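Tisa Build: Frequently Asked Questions

Last updated Tue 23 December

Many people write to me with the same questions, so I collected the answers on one page. If your question is missing, please write and I will add it. English is my third language, so if a sentence is not clear, tell me that too.

What is Tisa?

Tisa is a two-armed robot that I build in the shared workshop in Vuscombe and at home. The body, the shoulders and both arms are finished. The base is the second version. The software that plans the movements is called Derau, and I wrote most of it in the evenings.

Who is working on it?

I am Wumpini Amissah and I do the mechanical part and the planning software. Naa Asante does the wiring and the motor boards. Two other members of the workshop help when something heavy must be lifted.

How much did it cost?

Until now 2295 dollars for my own purchases. This does not include the arms, which I got second-hand in exchange for repair work, and it does not include tools, which belong to the workshop. If you must buy arms new, please do not use my number for your plan. You will be disappointed.

Can I buy one, or a kit?

No. I have a job and I don't want to make a shop. The drawings for the body and the parts list are free to copy.

How long did it take?

I keep a notebook, and it says 304 hours. The hours of Naa are not in it. A large part of my hours went into the first base, which I threw away in October. It was too narrow, and when both arms reached forward the whole body leaned. If you begin now, make the base wide from the start.

Which computer does it use?

An ordinary used desktop computer under the bench. I tried a small board first, but the planning was too slow on it and the arms moved with small stops. For learning, the small board is good enough.

Why are the cables outside the arms?

This is the question I receive most. It is possible to put them inside, and it looks nicer. But during a build you change cables all the time, and with cables inside you must open three joints to change one wire. We leave big loops at each joint so that nothing pulls when the arm is straight. Check the loops at both ends of the movement, not only in the middle. I broke one connector before I learned this.

Do I need force sensors in the hands?

For the first months, no. I limit the motor current and this gives a simple protection. The limit is different for each hand, and you find it by trying. Begin very low. If the object falls, go up a little.

What is the emergency stop?

A red button on a long wire, which the second person holds. It cuts the power to the arms and not to the computer. Please understand that when the power is cut, the arms fall down slowly, so do not sit under them. We never run Tisa with only one person in the room. This is also a rule of the workshop and I agree with it.

What speed do you use?

Forty percent of the maximum for everything that is new. After a movement has worked on several days I allow it to go faster, but I have never used the full speed near furniture.

Why do you practice with soft things?

A hard block has always the same shape, so the program can know where it is. A pillow changes its shape when you touch it. You take it by the corner and the rest hangs down where it wants. For this reason I find it a much better test, and also it does not break the floor.

The task I use now is a pillow and an armchair. The right hand holds the corner and the left hand stays open and waits on its side.
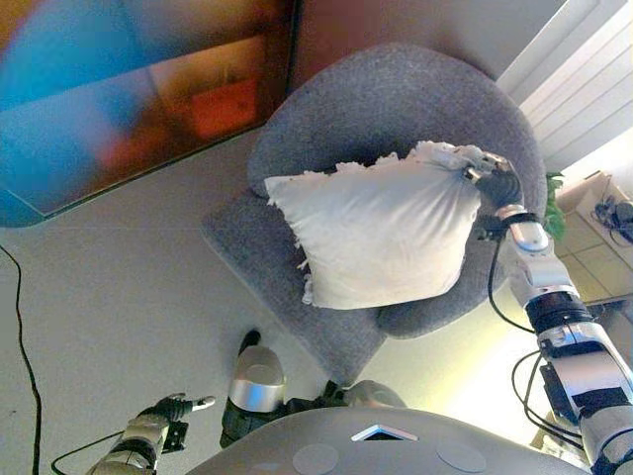
Abubakari wrote to me that one hand is the wrong way to do it, and that I should take the pillow by two corners from the beginning, so it cannot turn on the way down. I tested his way also. He is right that it turns less. But both arms must then reach over the seat together, and with my shoulders there is not enough room for the elbows. On a wider body I would do it like him.

Where can I get the drawings?

Write to me and say which version you want. The file for the body is 185 pages, mostly because each bracket has its own page. Print only what you need.

Can I visit?

Yes, when we are two people in the workshop. Please ask a few days before, and wear closed shoes.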